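Tokero Toy Sorting Set - README

Contents
Overview
Station
Shelf
Surface condition
Items
File layout
Contact

Overview
The set covers small toys being put away into bins at a table, plus the empty table and shelf states used as background. It has 1047 clips at 30 frames per second. Each clip is one item or one empty view. Version 7 replaces all earlier versions; clip numbers were not kept.

Station
The station is a white table with a plain curtain behind it. Layout is the same for every clip in the Clorka folder. The Ayala folder uses a narrower table and is documented separately.

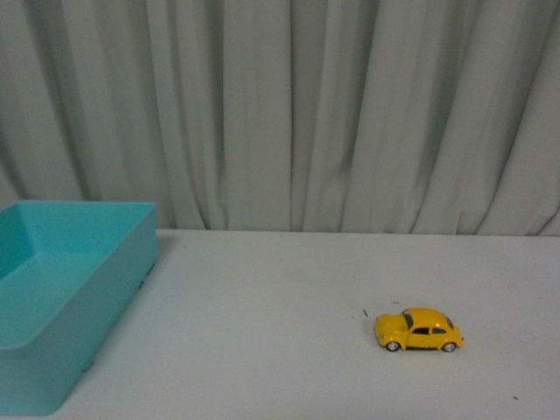
Bin position is stored per clip in the field bin_side, with values left, right or none. Values are given as seen from the working side of the table. The turquoise bin at the left of the table is therefore bin_side = left, and with nothing in it the field bin_state is set to empty. A bin with one or more items is set to filled. No value exists for partly filled.

Shelf
Shelf clips are kept apart from table clips. Only the main shelf is labeled; anything on an upper shelf is ignored. The label shelf_clear means that no item rests on the main surface.

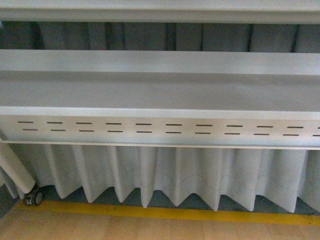 Shelf clips carry no bin fields. Scripts that expect bin_side should skip the folder or fill in none.

Surface condition
The table was wiped before each block of clips, not between clips. Hairs, crumbs and small marks were left where they fell and have no label. Users training a detector for very small items should filter on the field debris, which was set by hand by Higinio Cervantes.

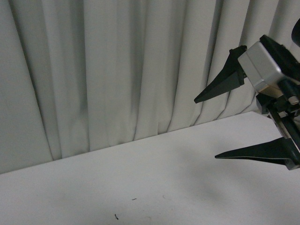 Table and curtain, debris = yes. Small dark marks on the tabletop.

Items
All items are toys small enough to pick up one at a time - cars, blocks, animals and similar. Item names give color first, then type (yellow_car). Trim and wheel colors are not recorded.

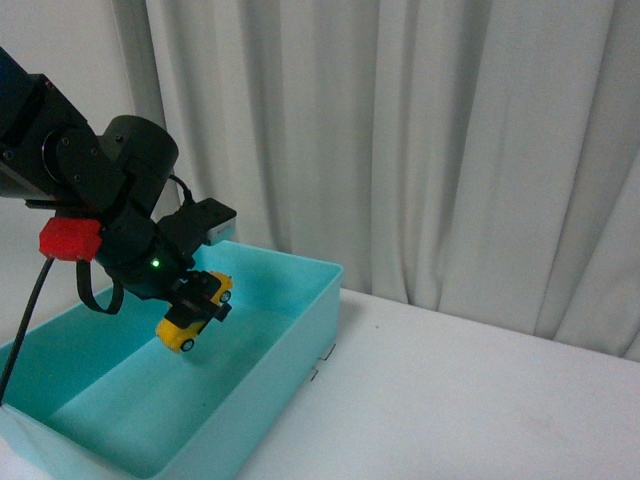 yellow_car held above the turquoise bin.

File layout
One folder per station, one text file per clip. Labels are in labels.csv, more than 3000 rows. Paths are relative to the top folder.

Contact
Label errors: Damián Hinojosa, Flotix. Include the clip number and the version.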